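Home | Weddings | DIY | Tips | Contact

I did all the favors for my sister's wedding at my kitchen table, and I'd start with the ribbon. Cut every piece before you tie a single bow – I did 30 in one go and sealed the ends with clear nail polish.

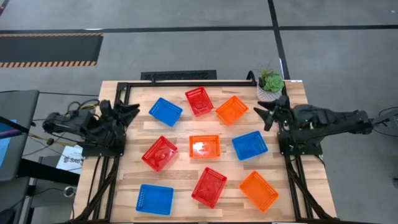
Naa Sowah

Write place cards the night before you need them dry, and keep a few blanks for spelling mistakes (I used 11!). Candle wax on the tablecloth? Freezer first, then scrape with a spoon.

18 comments | 345 shares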